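Okumora hand-held gripper: care and repair FAQ

This page covers the hand-held grippers kept at the Saseleck workshop. It is for anyone who signs one out. For the recording software, see the separate page.

Who looks after the grippers?

Ilaria Villa looks after the mechanical side: fingers, arms, pivots and the handle. Aldana Lagos looks after the camera, the cable and calibration. If you don't know which of them you need, write to Ilaria and she will pass it on.

What should I check before I start?

Close the fingers fully and look at the gap between the two faces. It should be the same width from top to bottom. Open them again and let go of the trigger. Both fingers should come back at the same speed and stop at the same time. Then try to rock each finger sideways with your thumb. A very small amount of play is normal. If you can hear a click, don't use the gripper.

Wipe the finger faces with a dry cloth before the first run and again at lunch.

Can I clean the fingers with alcohol?

No. It makes the glue under the covering go soft at the edges. Use a cloth dampened with warm water and a drop of washing-up liquid, then a second cloth with plain water, and leave the gripper open for 30 minutes before you use it. The camera window is a different matter and should only be cleaned with the lens cloth in the case.

The edge of a finger is fraying or lifting. Do I have to stop?

It depends where it is. Lifting along the top edge, away from the gripping face, can wait until the end of the day. Note it on the card and carry on. If it has reached the face, or if you can get a fingernail under it, stop and swap the finger.

Please don't trim it with scissors or stick it down with tape from the desk. We have had two fingers back with tape over the screw holes and it took longer to get the tape off than to do the repair.

How do I swap a finger?

Fingers are kept as matched pairs in bags, and you change both even if only one is worn. The kit is number 381 in the parts drawer.

Unplug the cable. Open the gripper as far as it will go and lay it on its side on the bench mat. Undo the screws on the left finger first, using the short hex key from the kit. Slide the finger off in line with the arm. If it sticks, work it gently and don't lever against the pivot. Clean the end of the arm, slide the new finger on and start all the screws by hand before tightening any of them. Then do the right one.

Tighten until the key just begins to flex. Close the gripper and check the gap as described above. If the faces meet at the top and stay apart at the bottom, loosen the screws on one side, hold the gripper shut and tighten again.

Which way up do the new fingers go?

The left and right ones are not the same. They are marked L and R inside the socket with paint pen. If the mark has worn off, put the bag back and ask.

Should I oil the pivots?

No oil on the rings. They are meant to run dry, and oil picks up fluff from the tablecloths and turns into a grey paste. If a pivot squeaks, take a cotton bud and clean round the ring and the hole. If it still squeaks, it goes to Ilaria.

One finger lags behind the other. What is wrong?

Nearly always dirt in the narrow gap where the finger meets the arm. Blow it out with the rubber puffer and try again. After that, look at the return spring in the handle. The spring is in kit 467, which we order from Akberg, and delivery can be slow, so tell us when you take the last one.

Do I need to recalibrate after a repair?

After a finger swap, yes. After cleaning, no. Aldana's calibration routine asks you to open and close the gripper 5 times at a steady pace, and it will reject the set if you rush. Keep the gripper still and don't rest your other hand on the arms. If it fails twice running, leave it and tell Aldana.

What about a gripper that has been dropped?

Put it in the red tray, even if it seems fine. A bent arm is hard to see and easy to feel, and we would like to be the ones to feel it.

Can I take one over to Navarrete?

Yes, in its case and with a spare pair of fingers. Sign the sheet. The foam in the older case has gone thin on one side, so put the cloth in on top before you close the lid.

What do I do for the final check after a repair?

Plug the cable back in, start the camera preview and hold the gripper low over a bare stretch of table with the fingers open. Both fingers should show in the lower part of the preview, one on each side, with clear space between them. Screw heads standing proud should be put right before the gripper goes back on the shelf. 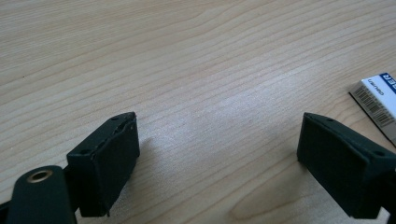
Once you are happy with it, close the fingers slowly, watch that they travel evenly, and write the date and your initials on the card.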